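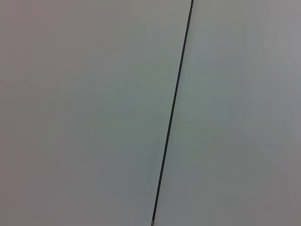
The dark line across the pale grey surface, item two on the agenda.

Grimden Hall Users' Group
Minutes of the July meeting, main room, 7.30 pm

Hello all. I'm on minutes again, so you get them my way, with apologies to anyone who liked the old typed forms with the boxes. Fourteen of us came, which is a good turnout for a warm evening, and we had to fetch extra chairs from the back store. Apologies had come in from the quilting group and the Driltley walkers, who were on their way back from the coast.

1. Last month's minutes

Agreed, with one change. I had written that the kitchen blind was to be "replaced" when what we decided was that it would be "repaired". Sorry! The cord has now been restrung and it goes up and down nicely, though you do need to pull it towards the window a bit.

2. The work tables

This took up most of the evening, so bear with me. You'll remember we bought the big grey tables from Jetus in the spring, to be pushed together for the craft sessions and pulled apart again for lunches. Everyone likes the size of them. What people don't like is the join. The picture at the top went up on the big screen and we all had a good look at it, and then of course we had a good argument.

The first question was what we were looking at. Most of us took the dark line to be the gap between two table tops. One of the model-making group thought it could just as well be a thin cord lying across, and I have to say that once she'd said it I couldn't stop seeing it that way. We agreed that the line gets a touch wider towards the bottom and wobbles very slightly on the way down, and that it goes all the way without a break. There was also a bit of chat about the little pale fleck at the very bottom. It's cut off by the edge of the picture, so you can't see its full shape. After that we went to look at the tables themselves.

With four of us on our knees with a torch (not dignified, I'm afraid) we found that the feet on the window side have been wound out further than the others, so the tops don't meet square. The paper-crafters say beads and pins vanish down the gap and turn up on the floor at sweeping time. The lunch club's complaint is different: gravy. I won't go into it.

Ideas put forward:

Wind all the feet back in and start again with a spirit level. Everybody was for this and it costs nothing.

Buy the joining clips from the Jetus catalogue. A full set for all the tables comes to 520 pounds, and there was a sharp intake of breath. One member pointed out that we'd be paying for clips on tables that hardly ever get pushed together.

Lay a long cloth over the join for lunches. The lunch club already has a roll of wipe-clean stuff in the cupboard and is happy to give it a go.

Put tape along it. I was quite keen on this one, but I was outvoted. The feeling was that it would go sticky and grubby in no time, and that someone would have to peel it off each time the tables were moved.

Agreed: the feet to be levelled first, cloth for lunches in the meantime, and no clips unless we're still unhappy when we meet next. I'm bringing the spirit level.

3. Wiping down

While we were on tables, the painting group asked what we're supposed to be cleaning them with. The answer is warm water and a drop of washing-up liquid, then a dry cloth. Please don't use the cream cleaner under the sink, as that's for the hob and it will dull the tops. I said I'd put a card up by the cloths. There was also a plea for people to wipe right along the edges before pulling the tables apart, because it's much harder to reach once they're stacked against the wall.

4. Money

We have 2448 pounds in the hall account after paying the electric and the Sala invoice for the new urn. The urn is marvellous, by the way, and much quicker than the old one. We went round the houses on whether to keep some back for the porch roof, and the general view was yes, but we need a proper price before naming a sum. Two quotes to be asked for.

5. The back store

A bit of a sore point. The chairs are being put away any old how and it took ages to get the extra ones out tonight. The request is for stacks along the left-hand wall only, seats facing in, with the trolley left nearest the door. The badminton posts have gone behind the piano, where they were always meant to live. Somebody's casserole dish with a blue lid has been on the shelf since Easter, and if it's yours please take it home before it becomes hall property.

6. Bookings

The Driltley walkers would like the hall for their supper in the autumn and will need all the tables out in one long run, so it would be good to have the join sorted by then. The toddler group is moving its start to 9.45 in the morning from September. No clashes that we could find.

7. Anything else

The back door is sticking again — lift the handle as you pull. We're out of tea towels, as usual, and I'll bring some from home if others can do the same. A suggestion for a suggestion box was noted and will be talked about when we've got a box.

We finished at 9.10 pm, and those who could stay helped put the tables away. Next meeting is in September, same time, same room, and it's the painting group's turn to bring biscuits.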